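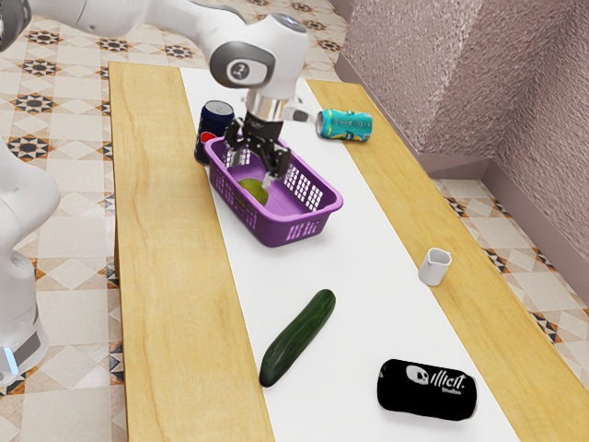 FOR IMMEDIATE RELEASE

Altarley Soup House Šimko to Add Breakfast, Against the Advice of Its Own Chef

ALTARLEY, May 19, 2023 – Šimko, the Altarley restaurant that has served soup, bread and very little else since it opened, will begin serving breakfast next month. The breakfast will be soup.

The new morning menu has five soups, all of them made in house and all of them, the kitchen insists, perfectly normal things to eat before work. Owner Vendula Zeman has wanted a breakfast menu for years. Head chef Senad Bošković has not, and asked that this be included in the press release.

"I'm a dinner person," said Bošković. "I start the stock in the evening, I go home, I sleep. Now I start the stock in the evening, I go home, and before I have my shoes off it's time to come back and put an egg in it."

Zeman takes a sunnier view. "Half the world has soup in the morning and gets on with its day," she said. "We hand people a muffin the size of a hat and wonder why they need a nap at eleven. I had a bowl of congee every day for a month to test this. I felt terrific. I also bought a bicycle, though I'm told the two may not be connected."

What's in the bowl

The menu opens with a rice congee, cooked low and slow until the grains give up. It comes with ginger, scallion, white pepper and a spoonful of chili crisp on the side for people who are already awake. The recipe belongs to sous chef Pak-hei Chien, who grew up eating it and who has rejected several proposals from colleagues to improve it, among them bacon, maple syrup and something involving granola that he would not describe.

Next comes a sour rye soup with smoked sausage and a boiled egg, thickened with a starter that the kitchen feeds daily. The starter has no name. There was a vote, the results were unprintable, and it was decided to leave things alone.

The third is a garlic soup, heavy on the marjoram, with fried bread and a bit of cheese that melts at the bottom and makes the last few spoonfuls hard to eat politely. Šimko recommends it for cold mornings, late nights and anyone who doesn't have a meeting.

For vegetarians there is a red lentil soup with cumin, dried mint and lemon, which Bošković admits, under pressure, is the best thing on the menu. It was meant to be the sensible option. During tastings the staff finished the pot before the sausage soup had been touched.

Last is a miso broth with soft tofu, greens and a small bowl of rice. It is the lightest of the group and the only one that can be drunk straight from a cup while walking to the bus, although the rice will need some thought.

Every bowl will be sold at a single price of $5, bread included. A soft egg can be added to anything for $2. It can be added to the congee and the garlic soup with the kitchen's blessing, and to the others with a brief silence.
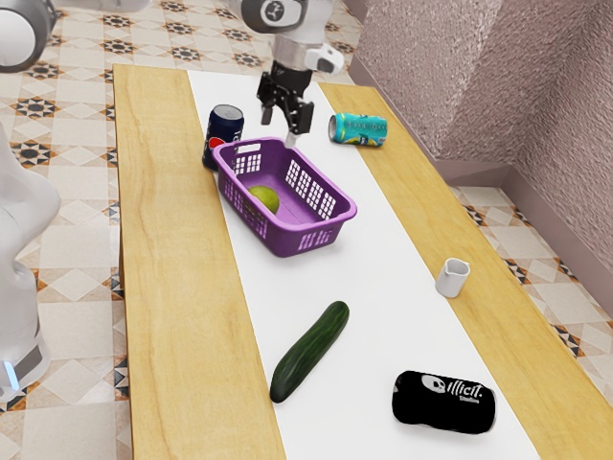 A purple basket on the long table, with its white runner.

A word about the bread

Regulars will want to know if the bread is changing. It is, slightly. The dinner loaf is a dark sourdough with caraway and a crust that has been the subject of at least one letter from a dentist. For mornings, baker Romana Machala has developed a softer roll made with milk and a little potato, which stays tender for most of the day and tears without a fight.

Machala spent much of the winter on it. Her early versions were either too sweet for the rye soup or too plain for the miso, and there was a stretch in January when every member of staff went home with a bag of rolls each night whether they wanted one or not. The final roll is brushed with butter before it goes into the oven and again when it comes out. She describes this as restraint.

The caraway loaf will still be available at breakfast to those who ask for it, and will be sliced thinner, as a courtesy.

The pickles come too

No Šimko bowl leaves the kitchen without something sharp next to it, and breakfast will follow the house rule. Pickles for the morning menu come from Climeo, the small Altarley pickling business run by Otakar Vaněk, who already supplies the dinner service with cucumbers, beets and a sauerkraut that has to be kept in its own refrigerator.

For breakfast, Vaněk has put up over 1,000 jars of something milder: mustard greens, young radishes and thin-cut carrots in a light rice vinegar brine. He was asked for a pickle that a person could face at seven in the morning. His first attempt contained horseradish. His second contained less horseradish.

"They kept sending it back with little notes," said Vaněk. "'Lovely, but gentler.' I've been making pickles most of my life and I'd never once tried to make one gentle. It's good, though. I put it on toast now. Don't tell the beets."

The jars will be sold at the counter as well, for as long as they last. The sauerkraut will not be served before noon.

Why soup, and why in the morning

Šimko does not claim to have invented any of this. Rice porridge and noodle soups are everyday morning food across much of Asia. Lentil soup has started the day in plenty of Turkish homes for a very long time, and in Central Europe a bowl of something hot and sour has long been prescribed for the morning after a wedding. The restaurant's position is simply that Altarley has been missing out, and that it would like some of the business.

The practical reasons are just as strong. The kitchen already has stock on the stove all night. It already has the bowls. It owns 2,004 of them, a figure that came to light during an insurance inventory and has troubled Zeman ever since, as the dining room could not fill a fraction of them on its best evening. She has no memory of ordering the last four.

"You look at that many bowls and you feel accused," she said. "So we thought, fine, more soup."

The morning menu will also be the first at Šimko to be offered for takeout. Soups travel in lidded paper tubs with the toppings packed apart, so that the fried bread arrives as fried bread. Customers are asked to bring their own spoon if they can. The restaurant does have takeout spoons, but Bošković considers them too shallow and has been known to apologize for them through the window.

Tasting week at the Dronora

Before breakfast starts at the restaurant itself, Šimko will hold a week of morning tastings at the Dronora, the old dance hall next to the market. Small portions of all five soups will be served at shared tables, with rolls and pickles, and guests will be invited to fill out a card saying what they thought. Bošković has asked that the cards include a box marked "I would rather have had this for dinner." They do. It is quite a small box.

Chien will be making congee where guests can watch, which he points out is mostly a chance to see a man stir. He will take questions on rice, water and patience. He will not take questions on granola.

Seats at the tastings are free, but they need to be booked by phone or at the restaurant counter. Members of the press are welcome on any of the mornings and will be fed whether or not they write anything.

Things people have asked us 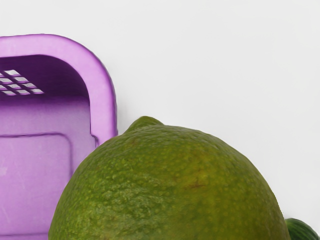

Can the soups be made without gluten?

The congee and the red lentil soup contain no wheat or rye as served, so skip the roll and you're set. The sour rye soup is made of rye and can't be talked out of it. Please tell the staff about any allergy when you order, as all the soups are cooked in one kitchen.

Will there be coffee?

There will be coffee, black or with milk. There will also be barley tea, which goes better with the miso and which the staff will recommend with more enthusiasm than you may be ready for at that hour.

Will there be pancakes?

Šimko has noted the interest in pancakes. A thin, savory pancake, rolled up and cut into ribbons, is a respectable thing to find in a clear broth, and Machala is looking into it for the fall. Syrup is not under discussion.

Is the dinner menu changing?

Dinner stays as it is. The beet soup remains, the mushroom soup remains, and the chef remains, subject to sleep.

About Šimko

Šimko is a soup restaurant in Altarley owned by Vendula Zeman. It serves soups from Central Europe, the Balkans and East Asia, depending on the season and who is in the kitchen. It has never served a salad, although one was once assembled by a guest from the garnishes.

Media contact

Vendula Zeman, Šimko, Altarley. Calls are best made in the afternoon, between services, when somebody can hear the phone. Photographs of the dishes and copies of the full morning menu are available on request.

###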